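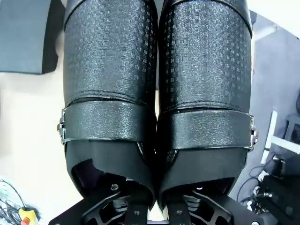 Wrist camera. Black leather, straps and silver buckles over most of the view.

Saturday, shoe task, afternoon session

Started late again, partly my doing, as I wanted to look through the morning's wrist footage before we added more of the same. I'm glad I did. Black leather against black brackets is hard going even for me, and I know what I'm looking at! The buckles catch the light nicely and the perforated parts show up as little gray dots, but lower down it all turns into shadow and gloss, and the pale surface next to it comes out nearly white. Kuldeep wants to lock the exposure at a lower value. I would like to try that on one short batch first and compare, and he has kindly agreed to set it up.

The total in Stundoro stood at 1539 episodes when I sat down, before any cleaning. Of those, 700 have been reviewed by somebody and the rest are waiting. I had hoped to have 1000 reviewed by the end of June and I still think we can get there if we stop changing the label names every other day (I include myself in this).

Placing on the platforms

We spent most of the session on the last part of the task, bringing the pair down onto the right platform. The instruction sheet says "place neatly," which has meant something different to every operator, bless them. Some come in with the toes tipped well down, others try to level the pair out while still high up, and the model is going to see both and has to make something of it. Rodrigo Lorente suggested we agree on one approach angle per batch and write it in the batch note, so the variety is there but we know where it came from. I like this a lot. He also asked that whoever is standing at the table point at the target platform before the lowering starts, so the operator hears it and sees it, and then pull the hand well back – please do remember the second half.

Flusex, our logging script, puts a marker at the start of the lowering, but it needs the operator to tap the pedal, and people forget when they are concentrating. I went back and put in 15 of these by hand, with a cup of tea, and would rather not make a habit of it. 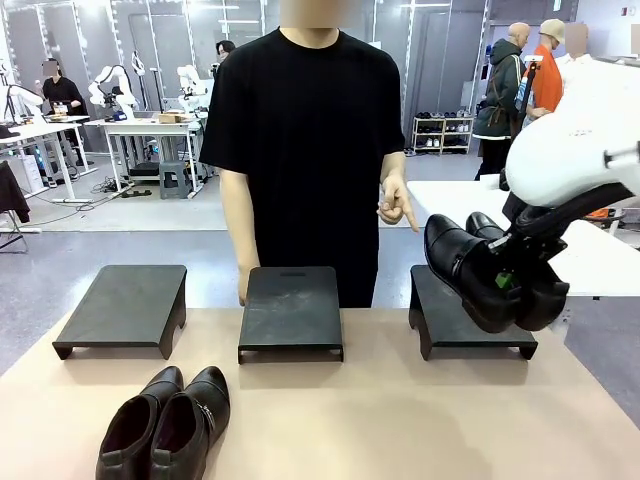
For next time

Kuldeep: short batch with the lower exposure, dark pairs only. Save it under its own name so it doesn't get mixed in with the rest.

Me: rewrite "place neatly" as something a person can follow. First try: soles flat on the platform, pair side by side, toes the same way, fingers open only when the weight is off them. Rodrigo to read it and argue.

Brown pairs get their own batch notes too. I keep finding them filed with the black ones.

Still open: whether a pair that is set down crooked and then nudged straight counts as one episode or gets thrown out. I lean toward keeping it, with a tag.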